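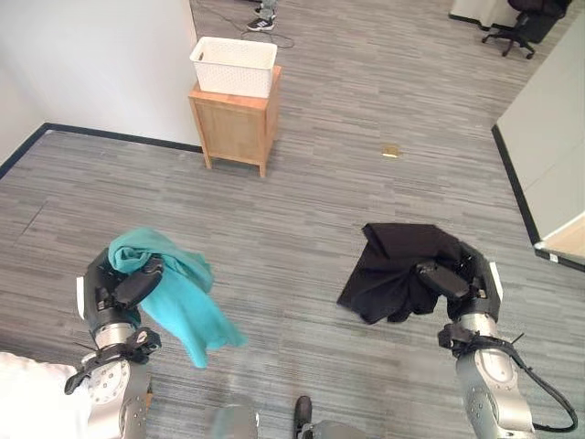 Folding (laundry)

Folding is the practice of reducing clean cloth to flat shapes so that it can be put in a cupboard, where it will slowly return to its earlier condition. It is the last step of the wash, after drying and before losing a sock, and is the step most often put off.

History

For most of the past, ordinary households had too few clothes to need much folding. Garments hung on pegs or lay in a chest, and the finer linen was pressed flat under boards. The habit of folding everything, including things no visitor will ever see, spread with the chest of drawers.

Methods

The half fold is the oldest and needs no teaching. The third fold, used for shirts and towels, gives a neater edge and a stronger sense of having done something. Rolling is popular with travellers, who hold that it saves space and will say so at length. Standing garments upright in a drawer, like files, works well until one is taken out and its neighbours lie down.

The fitted sheet belongs to no method. The usual advice is to tuck the corners into one another and lay the result flat. The usual practice is to form a ball and close the door quickly.

Regional customs

In the village of Godside, towels were long folded with the hem facing the wall, and a hem facing outwards was taken as a sign of a guest or a quarrel. Lesia Polishchuk's household manual The Quiet Cupboard runs to 298 pages, of which 56 deal with pillowcases. She allows only two ways of folding a napkin and is cool towards the second.

The Florkach fold, named after a boarding house, turns the sleeves inwards before the body is halved. Supporters say it prevents creases. It moves them to the elbow.

Storage

Folded cloth keeps best in short piles. Tall ones lean, and the item wanted is generally at the bottom. Lavender bags are sometimes added against moths, with mixed results for the moths.

See also: Ironing; Airing cupboard; Odd sock; Chair, bedroom (as wardrobe)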